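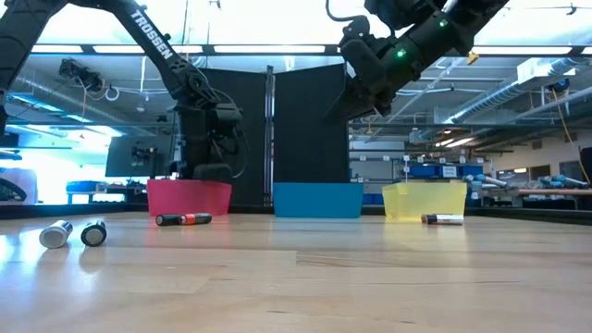
Figure 1. Batteries on a wooden worktop, with three open bins behind.

Unit 4: Sorting Household Waste at Source
Course handout, Environmental Services Certificate, Maltuvville College

4.1 Scope of the unit

Source separation means that waste is divided by the person who throws it away, before it is collected. Students will already have met kerbside mixed collection in Unit 3. The present unit covers the rules a household is asked to follow, the reasons those rules are often broken, and the ways in which a local service may respond. It should be read together with the Visida district leaflet, copies of which are kept in the course library.

4.2 Terms

Stream: a class of waste that is collected and treated together.
Contamination: material placed in the wrong stream.
Residual waste: whatever is left once all the streams have been taken out.
Bring point: a place to which residents carry a stream themselves.

4.3 Small and hazardous items

Batteries form a small part of household waste by weight, yet they cause a large share of the trouble. A damaged cell may start a fire in a collection vehicle or on a sorting line. Batteries should therefore be kept out of both residual waste and mixed recycling. In the Visida district they are accepted at 11 bring points, and at the Kaushik Road depot during opening hours. Residents are asked to tape over the ends of lithium cells and to store them in a dry place.

4.4 Colour and labelling

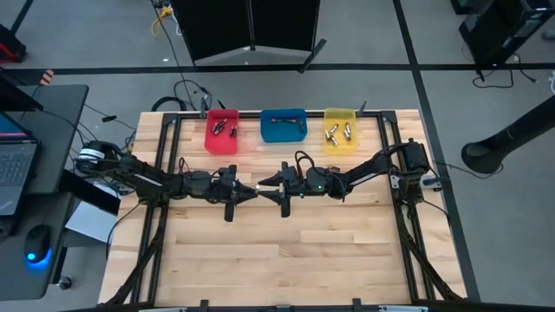
Colour coding is the cheapest form of instruction a service can give, and it is also the easiest to get wrong. A code works when it is the same in the kitchen, at the kerb and at the depot. Difficulties arise when neighbouring districts use different codes, or when a container is replaced with one of another shade. A set of red, blue and yellow bins, such as the row at the back of the table, is easily told apart by most people, but colour alone does not say what belongs in each. Written labels and simple drawings should always be added. Students should note that some residents cannot rely on colour at all.

4.5 Case study: the Jerent trial

The Jerent estate trial ran for 24 weeks and ended in October. Roughly 40 households took part. Labels were placed on the lids at first and later moved to the front of each container, after residents reported that they did not look at a lid once it was open.

4.6 Preparation for the seminar

Read sections 4.3 to 4.5 and the district leaflet. Prepare a draft label for one stream, using no more than 30 words. Bring a printed copy to the seminar.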